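Okay, gripper thread! We've been trying out hand-held grippers for collecting demos and I have opinions. Long one, get a coffee.

1/ Background, quick. Our arm is a Karkcombe, it lives in the corner and it's slow to set up for teleop. So since March we've been doing most of our demos with hand-held gripper tools. You carry the thing, you do the task with your own arm, the camera on it sees what the arm will see later. I love working this way!

2/ The two we compared are the Sellano and the Ouellet. Same tasks, same people, same camera settings wherever the menus let us. Five tasks in all: cup onto saucer, sock into drawer, marker into cap, lid onto tub, and a zip bag (the zip bag is evil).

3/ First surprise was weight. The Sellano is 298 grams lighter and on paper I didn't care. After an hour of sock into drawer I cared a LOT. My wrist starts to droop, the camera droops with it, and you can see it in the clips - the horizon creeps up as the session goes on.

4/ But the Ouellet has the nicer trigger. Long travel, very even, you can close it halfway and stay there. The Sellano trigger has a soft spot near the end and I kept squashing the tub lid.

5/ Fingers! Both come with soft ones. The Sellano fingers are narrow and great on the marker. The Ouellet's are wide and wrap around a cup handle so nicely that I laughed out loud the first time.

6/ Camera notes for the people who always ask. Wide lens on both. Wide is good, you want the fingers and plenty of the room in there together. The price is that the tool's own body eats a big piece of the picture, so check your crop before you record anything long. I didn't, and threw out 14 clips.

7/ Lighting is the other one. Ceiling lights straight into a wide lens will push auto exposure all over the place. Lock it. Lock white balance too while you're in the menu. The Ouellet forgets both when you swap batteries, which is my one real complaint about it.

8/ Also, try your gripper somewhere busy. A quiet bench tells you very little about tracking. People walking, backpacks, things getting moved - that's when you find out if the pose estimate holds. Brick walls and shelves full of small stuff are lovely for it, plain white panels much less so.
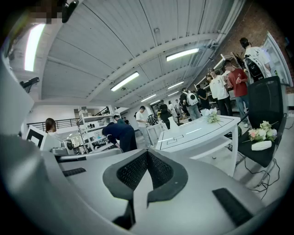
9/ Tracking results, then. Slow moves: no difference I'd bet money on. Fast turns: the Ouellet came back quicker after a whip around, the Sellano sometimes needed me to hold still for a second. I got into the habit of pausing at the start and end of every demo and now I do it with both.

10/ Controller side. Everything goes through Clokbridge, which takes the recorded poses and plays them on the arm. Replay with the Sellano data worked the first evening! The Ouellet needed its wrist offset measured again by hand, mine was flipped on one axis and the arm very confidently reached for the floor.

11/ We want 1,000 good demos before we train anything serious. With the Ouellet I get through them slower but keep more of them. With the Sellano I can go all afternoon. I keep going back and forth on which of those matters more.

12/ For now: Sellano for socks and markers, Ouellet for cups, lids and the evil zip bag. Next I want to put the Ouellet fingers on the Sellano body. The screw holes are so close to lining up, it's killing me.

13/ If you've tried that swap, or you have a trick for zip bags, please reply! I'll post clips of the replays once I've fixed that offset properly.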